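Flosen Neighbors Help Board
Home & Kitchen > Cleaning

How do I get gray scuffs off white plates without wrecking the glaze?

Posted by meronel_kitchen, June 27, 2021

Hi all! I picked up a stack of white plates secondhand in February and I love them, but the ones we use most have thin gray lines all over the middle. They look like pencil marks. The dishwasher does nothing and regular dish soap does nothing. My sister says they're scratches and I should give up, but I can feel with a fingernail that the surface is still smooth. I have 17 of these and would really like to save them. Also, does it matter what kind of sponge I use?

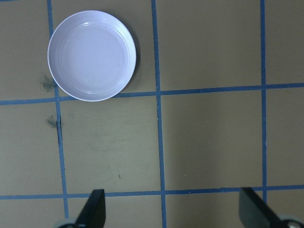
We have hard water here in Rodura if that makes any difference. I do have white vinegar and baking soda in the house and I'm happy to buy something if it works. Thanks so much!

3 replies

Pacita Dizon

Oh, these are so satisfying to clean, you are going to have a great afternoon! Your fingernail test was a good one. If it glides right over, what you have is most likely metal rubbed off from your forks and knives. It sits on top of the glaze, and it comes off.

Make a paste of baking soda with a little water, thick enough that it doesn't run. Put a spoonful in the middle of the plate and rub in small circles with a soft damp sponge. Give it a minute or two before you decide it isn't working (I always get impatient and press too hard). Rinse, look at it under a good light, and go again if you need to.

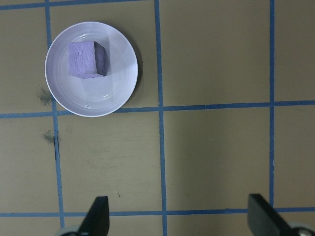
If there's still gray after two rounds, move up to a powdered cleanser with oxalic acid in it. Read the label and make sure it's okay for dishes, wear gloves, keep the plate wet the whole time and rinse really, really well. I wash with dish soap afterward too. And never use it in the same sink where you've just had bleach!

On the sponge: go soft. The stiff scouring pads can dull a glaze, and a dull glaze picks up even more metal. Skip steel wool completely, it leaves gray marks of its own. Anything with a gold or silver band gets hand washing only, no powder anywhere near the band.

I did my mother-in-law's whole set this way, 67 pieces counting saucers, and she thought I'd bought her new ones.

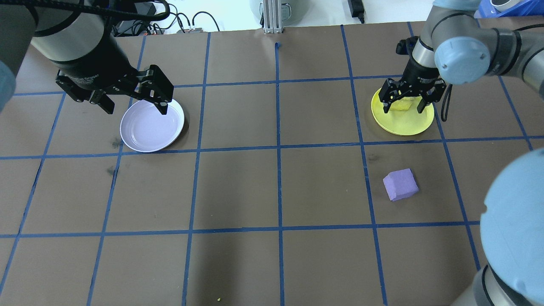
Oh, and try it on the back of one plate first. Old glazes can surprise you, and a secondhand stack may have been through 100 different dishwashers before it got to you.

liu_on_the_hill

vinegar. works for me

Tobe_R

Vinegar is great for the chalky white film you get from hard water, so you may want it for that, but it won't do much on metal marks. I'd do the paste first and then wipe with vinegar and rinse. Don't mix the two together in a bowl, you just get fizz and then salty water.

To slow the marks down, leave more space between plates in the dishwasher and keep the silverware from leaning on them. We put a paper towel between each plate in the cupboard too. Looks a bit fussy, but the bottoms of ours are unglazed at the foot and they were scratching whatever was underneath. 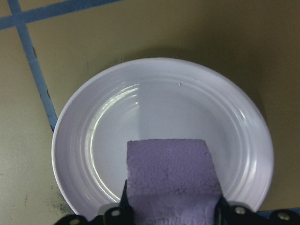

One more thing, if you find a real crack or a chip on the eating side, I'd retire that one to holding a plant pot. Good luck, and please come back and tell us how many you saved!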